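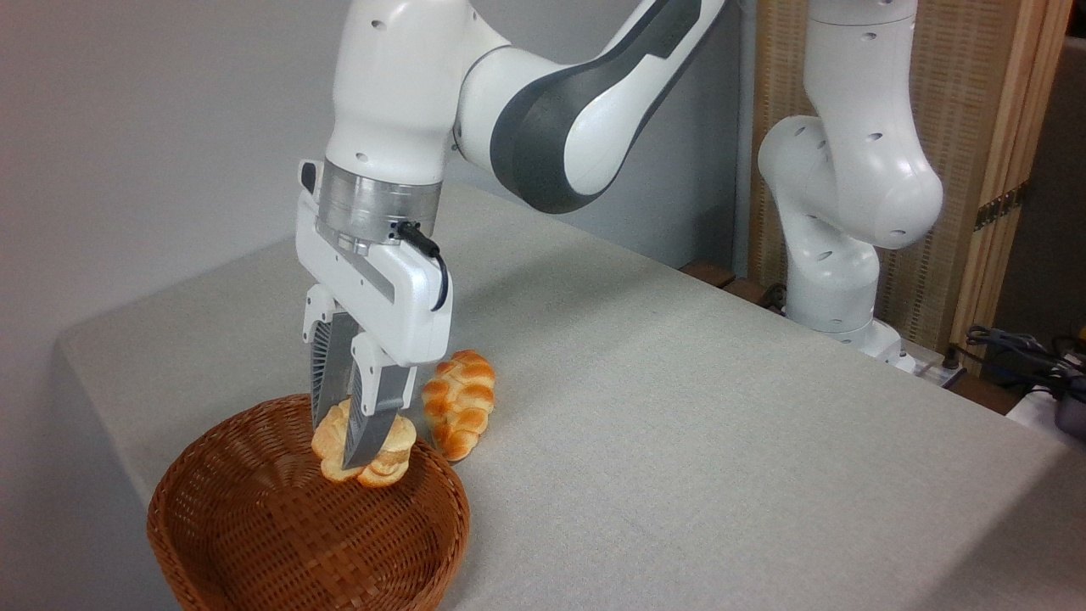 January, started 9.40

Bread into basket, left arm only. Right arm parked folded, stays out of it for this task. Teleop, same pilot all morning (me), swap after lunch.

Target for the week is still 50 good ones per object pair. Rolls first, then the other bakery bits from the Greenwood box once the labels are sorted. Total in the Parnirex set before today: 1,192 episodes, all tasks, and that is after the bad ones were thrown out.

Setup as per last sheet. Basket near the front edge, two plaited rolls on the cloth to the right of it. Start pose = gripper high, fingers open, nothing touching. Episode ends when both rolls are in and the arm is back up. If only one goes in, mark it partial, don't bin it -- Mander want the partials for the recovery work and they were cross last time we deleted them.

First batch: 21 recorded. 2 thrown out. One was me hitting record late so the first reach is missing. Other one the wrist stream froze halfway and the arm carried on, useless.

Things noticed, in no order

- Fin fingers much kinder than the old flat pads. They wrap a bit. Still easy to over-close though, the grip value in the log keeps climbing after the roll has stopped moving. Stop closing when it stops moving!! I keep squeezing out of habit.
- Paler roll is easier than the darker one. Could be just where I put them down. Swap them next batch and see.
- Coming in across the plait is better than along it. Along it, the fingers ride up on the lumps and the roll twists as you lift. Did a few on purpose that way anyway for variety, tagged "along".
- Rim of the basket is the problem. Came in too low on several and pushed the basket across the cloth. Kept those if the roll went in. Need to lift earlier, say as soon as the roll is off the table, then go over, then down. Not a diagonal.
- Let go just below the rim. Higher than that and it bounces about and the second roll has to land on top of it.
- The cloth creeps. Pulled it flat between batches, not between episodes, too slow.

Variation. I was getting lazy and putting the basket back in the same spot every time. From batch two: move basket a hand's width each reset, turn it, and have one roll lengthways and one crossways at least half the time. Write the pattern letter in the notes field. Alletti script reads that field now so no spaces please, it falls over on spaces and you only find out when it uploads.

Speed -- my episodes are getting quicker as the morning goes on, which looks nice but the early slow ones and the late fast ones are going to look like two differnt people. Try to hold a steady pace. Pausing above the roll is fine, pausing while closing is not, the last policy learned to hover with its fingers half shut and just sat there.

11.15 stopped to redo the wrist cable, it was rubbing when the wrist turned right round. Clipped it higher. Offset check after, fine, no recalibration. If you rotate past the mark in the next session watch it.

Prompts used, copy exactly:
put the bread in the basket
put both rolls in the basket
move the rolls from the table to the basket

Somebody had "loaf" in the last lot. They're rolls. Have changed the ones I could find, havent checked the older folders.

To do after lunch
batch two, rolls swapped, basket moving
a few starts with one roll already in the basket
ask Mander if they want the other arm holding the basket stil or not, before we record a load we can't use
upload only when both batches are tagged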